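Gripper stalls when pushing microwave door button, then faults out
Asked in Arms and Grippers, Prarlow Makers' Help
Viewed 449 times
4 replies hidden, show all

Hi all, hoping somebody has met this before. I've got a small arm on the bench with a two-finger gripper and I'm teaching it to work a kitchen microwave, the sort with a big round button at the bottom of the control panel that pops the door. The arm gets to the button every time, no trouble at all, touches it, leans on it... and then it sits there straining until the controller throws error 2524 and the whole thing goes limp. Last night it dropped 20 mm on to the worktop when the brakes were slow to catch, which gave me a proper fright (my hand was nowhere near, thank goodness).

I come at the button from underneath because the elbow hits the wall if I go in square. Speed is already turned right down.
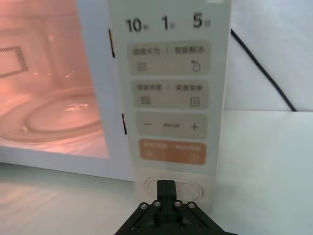
The manual only says 2524 is "joint load exceeded" and to contact the dealer. I've tried putting the force limit up a bit and it just strained for longer before giving up. I've also swapped the power supply for the spare, no difference. When I push the button with my own thumb it's easy as anything! Is my wrist motor on its way out?

skultdale_sue

Reply, marked as helpful (20 votes)

I doubt it's the motor. Look where the finger is landing, it's on the lower part of the button. Those big round ones often want a push somewhere near the middle, and if you lean on the rim they can tip and jam in the hole. Your thumb sorts that out without you noticing, the arm doesn't, it just keeps shoving.

Put the force limit back where it was before you do anything else, please. Then raise your touch point until the finger is on the centre and make the last little bit of the move dead straight into the panel, no upward drift. If the elbow won't allow it, turn the microwave a few degrees on the table. I had the same thing with a dishwasher in Getville and lost a gearbox finding out.

The drop worries me more than the fault. Get the brakes looked at, and until then park something soft under the wrist and keep the stop button in your other hand.

Brunello Dal Bello

Reply (4 votes)

what he said, also check the microwave isn't sliding back on the table when you push. mine was. bit of grippy mat fixed it

Reply (0 votes)

I'd replace the arm. Had a Sorensen for years and never saw a fault on it.

Comment from skultdale_sue

Moved the touch point up and turned the microwave a bit, and it opened first go! Still get 2524 now and then if I start from the far side of the table, so I'll try the mat as well. Brakes are going in to be checked in March.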